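Flenberg Cash Flow, small business plan, 12 weeks in

Quick one, I have invoices to get out. Started with Flenberg in March after our old spreadsheet finally fell over. $49 a month, no setup fee. Two-person online shop, thin margins, slow summer.

Good stuff first. The forecast screen. Plug in your bank feed, your open bills, done. It flagged a $3000 gap before our Evitz supplier payment came due, and I had time to move the date. That alone paid for the year.

Late-payer reminders, also good. Polite, you can edit teh wording. One wholesale customer, Meireles, settled up the same afternoon.

Not so good: reports. Slow, ugly, and the PDF export chops the last column. Support answered in two days with a link to a help page I'd already read. 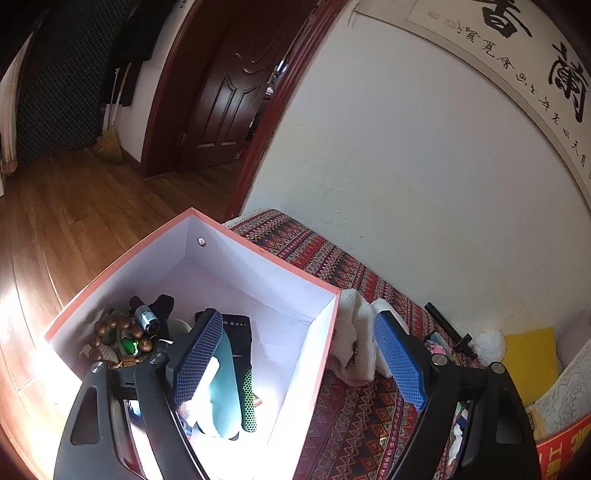
Also watch the user limit. A third login bumps you up a tier and it's $315 a quarter, billed up front. Easy to miss on the pricing page. Ternwood includes five logins but the forecasting is weaker, I tried the trial and gave up.

Would I renew? Yes, on the small plan. If you need proper reports for a bank or a investor, keep looking.

4 out of 5.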